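Two-arm robot keeps dropping one side of the cloth when folding
Home Automation & Robotics > Setup and repair

Posted by lekota_fan, December 2020

Hi all! I've got a two-arm machine set up in our living room for folding practice and I'm having a great time with it, but I'm stuck. It picks up small fuzzy cloths just fine with both grippers, then on the lift the right one lets go. The left holds on every time. Fingers are the ribbed black kind with the little metal tips. I wiped everything down and ran the Trollard calibration twice. No change. The arms have 4,000 cycles on them. Do I need new fingers or am I missing something simple?

Anel Cele
Oh, I love this problem! Mine did the same thing in February and I spent way too long blaming the fingers. Before you buy anything, look at the cable at the right wrist. If it's tied too short it tugs when the arm comes up, and the wrist turns just enough to peel the tips off the cloth. Power down, cut the tie, and leave a loose loop on the outside of the arm. Then move the wrist by hand through its full travel - all of it, both ways - and make sure the cable never goes tight.

After that, check the screws in the mounting bracket. One of mine had backed out half a turn and I couldn't see it, only feel it.

Last thing is grip force. I run my Rotex controller at 139 on both sides for felt and fleece. Your numbers will be on a different scale if you have another controller, so start low and go up 5 at a time until it stops slipping. Always change both sides together! If you squeeze harder on one side the bundle twists and you're back where you started.

osow_dan
just get new fingers, mine were shot at 700

Ea Hafþórsson
I wouldn't order fingers yet. Swap the left and right ones first. If the drop moves to the left side, then yes, they're worn. If it stays on the right, it's the cable or the bracket like Anel says. Takes ten minutes and costs nothing.

Also clean between the ribs with a dry toothbrush. Wiping only gets the high spots, and fuzzy cloth packs lint down in the grooves. I do mine before every long run and it makes such a difference - really satisfying job too. Re-zero the grippers when you put the fingers back on.

My pair with a teal cloth, gripping low on both sides:

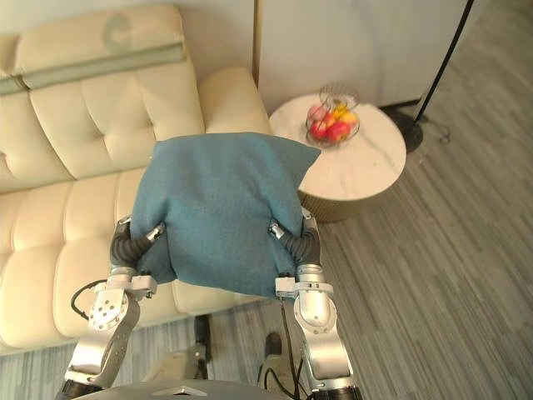 Both grippers on the folded cloth, with the left cable looped out from the arm.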